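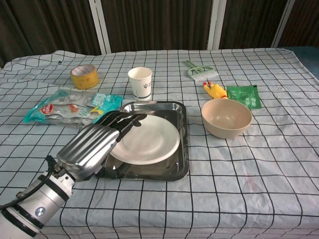
Huệ Vương
Doctoral researcher, food service and waste, Grønli

Figure 3. A white paper plate in a stainless steel tray, with a paper cup behind it.

3.2 Tableware and plate waste

In the second part of the study we asked whether the type of plate has an influence on how much food is left after lunch. The canteen at Grønli changed from ceramic to paper plates in February, while the dishwashing room was under repair. The menu, the prices and the opening hours stayed the same during this period, so the two weeks before the change could be compared with the two weeks after it.

We collected 391 plates with food left on them, from a planned sample of 400. The other plates were excluded, as the leftovers had been mixed with napkins and could not be weighed properly. Each plate was weighed at the return counter, and the weight of the empty plate was then subtracted. Bread and soup were recorded separately, following the procedure of Sæther (see Section 2).

Guests with paper plates took smaller portions of the warm dish, but they came back to the counter more often. The share of food left was lower for potatoes and rice, and it did not change for salad. In the interviews, 11 guests mentioned that a paper plate felt too weak for a full meal. Three of them said that they had put the plate on a tray for support (compare Figure 3).

We cannot say from these data if the effect would remain over a longer time. Some guests knew that the plates were temporary, and this may have changed how they served themselves.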